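The Arm Gets the Good Table

Workplace automation, from the side of the bench nobody photographs for the annual report
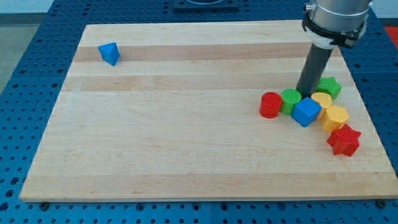
Aarti Negi wrote to me after my last column that I was being sentimental, that sorting is dull work and always was, and that anyone who mourns it should come and do it for a winter. She has a point. I did it for eleven winters, and I would like to mourn it anyway, for one column, and then I'll go back to complaining about parking.

I work at Ukilness, where we pack and sort small parts for other people's products. When I started there were 93 of us on the floor. There are 77 now, and management is proud to say that no one was let go, which is true in the way that no one is ever let go from a party that stops serving food. People retired. People moved to Palomino, across the highway, where the pay is a little better and the chairs are not. Their lockers got new labels and then no labels.

Into this came Ivis. Ivis is the automation project, and it began as all such projects seem to, with toys. You push colored blocks across a board with a rod. A blue one here, a red star there. I have seen grown adults with graduate degrees hold their breath over a yellow hexagon. I don't say this to mock them (I say it slightly to mock them). A block is a sensible thing to learn on. It has a shape and a color, and it doesn't arrive with a torn bag and a note from the customer in two kinds of handwriting.

My trouble is with the word "learn." When I learned the job, I was given a stool with a short leg and a woman who sighed. Training lasted one morning. By lunch I was expected to keep up, and by the afternoon I was being compared, out loud, to the person before me. The arm has a bolted-down board and all the time in the world. If it shoves a block the wrong way, people gather and discuss what it might have been thinking. I once put 32 hinges in the wrong bin and I can assure you that my reasoning was never sought.

I find I'm not jealous of the machine's job. I'm jealous of its onboarding.

Consider the lighting. For years we asked for better light over the sorting benches, and for years we were told it was being looked into. Then Ivis needed even light so that its cameras could tell one color from another, and the electricians were in by the end of the month. The same with the floor, which had a dip by the loading door that every one of us knew by ankle. A machine can't be asked to mind the dip. So the dip is gone, and I'm grateful, and I'd have been grateful in the previous decade too.

Negi would say, and did say in her second letter, that I should take the light and be quiet. Fair enough. The work has gotten easier on the back. My wrists have stopped clicking at night. The plan, as it was explained to us over some very dry muffins, is that the arm will do the pushing and sorting and we will do the exceptions. I asked what an exception was. I was told it was anything the arm can't handle.

So my job description is now a list of somebody else's failures, and the list is supposed to get shorter. I can't think of another trade where you're asked to cheer for that. A dentist may hope for better teeth in general, but she isn't invited to the meeting where they chart it.

What also goes, and I have trouble getting anyone to write this on the whiteboard, is the talking. Sorting leaves your mouth free. I learned how to refinance a house at that bench. I heard the whole of a coworker's divorce, then her second wedding, with menus. Exceptions take concentration, and they come one at a time to people sitting well apart, and in the afternoons now you can hear the vending machine.

Irkisano, the firm that supplies the software, sent us a survey in December. It had 43 questions, and several asked how comfortable I felt near the robot. I feel fine near the robot. It's very well behaved and has never once taken my mug. There was no question on whether I had been consulted about anything, so I wrote that in the margin, and then remembered it was an online form and I had written it on my desk.

It's still there, in pencil. I'm told the desks are being replaced in the spring, to make room for a second arm.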